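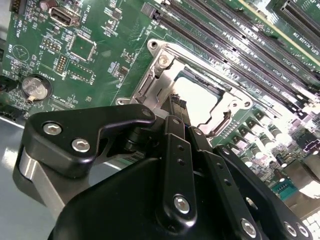 Lemieux council to replace old library servers before winter

The town of Lemieux will replace the computer servers of its public library network, after 6 branches lost access to the catalogue for two mornings this winter past. The decision was published on August 30, 2026, together with the other items of the town budget.

The present machines keep the catalogue, the member accounts and the booking list for the study rooms. According to the town, parts for them have become difficult to find, and the last repair took longer than the library staff had expected.

The new servers will be supplied by Bakuvo, a regional firm which already looks after the computers at the town hall. The catalogue itself will move to a program called Flekeo – the same one that the neighbouring town of Plurnness uses for its own library. Members of both libraries will then be able to search the two collections at one time, and to ask for a book to be sent across.

The network has 3,134 active members. They do not need to apply for a new card, but each person will have to choose a new password at the first visit to the website. Help will be offered at the front counter of every branch, also for those who have no email address.

The work is planned to finish in December. During the change, borrowing will be recorded by hand and no late fees will be charged. Members who have more than one book on hold are asked to write down the titles, as the order of the waiting list may not be kept in all cases.

The town will also buy 100 headphones for the public computers – a request that came from the students' centre in spring.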